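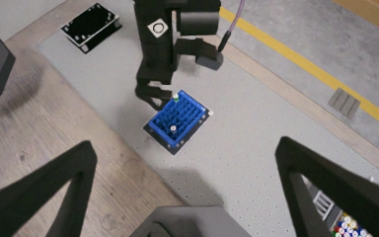

Dokico pits two grippers against one battery rack

Clanside, January – Dokico has begun comparing its Koo and Ukon grippers on a simulated two-arm bench, where a dropped cell rolls nowhere expensive. Each design will get 700 attempts at putting small cylindrical cells into a blue rack. The fingers are allowed 7 seconds per cell, a limit set by Iqra Bugti, who leads the trial and has been asked to reconsider it.

"Both teams have told me their gripper is the gentle one," said Bugti. "We have 30 pages of scoring rules to settle that."

Koo has finished almost 285 attempts. Ukon starts next, with the same arms, controller and camera views. Its designer, Florante Bautista, has asked for the results to be read out slowly.

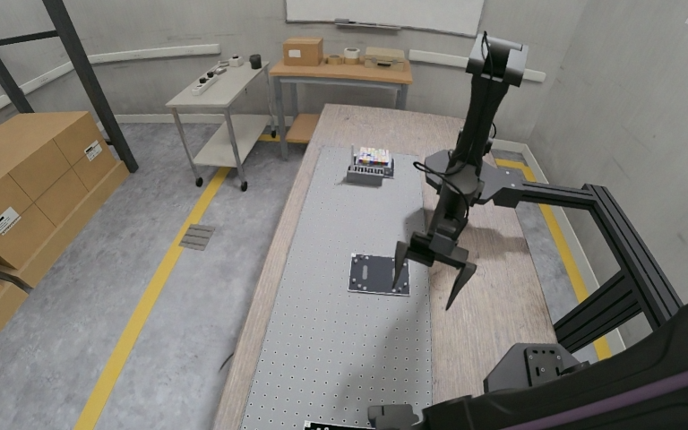

Results and contact

Scores for both grippers will be published together, dropped cells included. Requests for the scoring rules go to the Dokico press desk, Clanside.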